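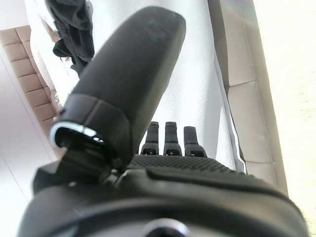
Kendra Simard told me in the first ten minutes of my first visit that the beds were never the part of the job she minded. She minded the stairs, and the phone, and the way the list changed at noon when everyone was halfway through it. I wrote that down without really knowing what to do with it, and it ended up shaping most of this report, so I want to thank her for it right at the start.

Automation and the Housekeeping Floor: What Changes for the People
Student project report, Work and Society course
Arlindo Coutinho
March 26, 2023

Why I chose this workplace

My project partner, Maëlle Dufour, and I wanted to look at automation somewhere other than a factory, mostly because every article we read for class was about factories. The Jellham is a guest house with 40 rooms, and it has been trying out a robot called Pimby on the bedroom rounds. Pimby has a black hand with a thumb and fingers, and its job is to help with clearing clothes and linen from the beds before the housekeepers make them up. The house was kind enough to let us come in on 5 mornings, feed us toast, and allow us to follow people around asking questions while they were trying to work (I am still a little embarrassed about how many questions).

How the work is shared now

Before the trial, a housekeeper took a room from start to finish and did everything in it. Now the robot goes in first, with one person nearby to watch it and step in, and the others come after. The housekeepers call this "going ahead" and they take turns at it. Going ahead is easier on the back and harder on the patience. Natsumi Kuroda described it as waiting for a very careful child to put its shoes on, and then she laughed and said she had got rather fond of it all the same.

A bed is a harder place for a machine than I had imagined. A dark sweater dropped on a white sheet is simple enough for a person, who picks it up while thinking about lunch. For the robot there is the question of where the sweater ends and where to take hold of it, and whether the sheet is going to come along too. I spent a good part of one morning just thinking about sweaters, which I did not expect to be doing in college!

What people told us

We had longer talks with 3 of the housekeepers. All of them said they had been worried about their hours when the trial was announced, and all of them still had the same hours when we visited. Jamila Selvanayagam said the worry had changed shape for her. She is less afraid of losing the job and more bothered that the quiet rooms, where she used to work alone with the radio on, are now shared with something she has to keep an eye on. She also likes that her shoulders ache less by the end of a shift, and she asked me to put both things in.

Guests' belongings came up a lot. When a person moves a guest's shirt, they fold it and leave it on the chair, and most guests like that. The housekeepers don't yet agree on what the robot should do with a shirt, so for now whoever is going ahead takes it and folds it themselves. That small extra job isn't on the schedule anywhere, and Maëlle and I both think it should be.

What we would suggest

We would ask the house to write the going-ahead turn into the rota with its own time, and to let the housekeepers decide among themselves who takes it. We would also like someone to look at Kendra's noon list, which no robot is going to fix, and which she brought up again on our last morning while we were putting our coats on.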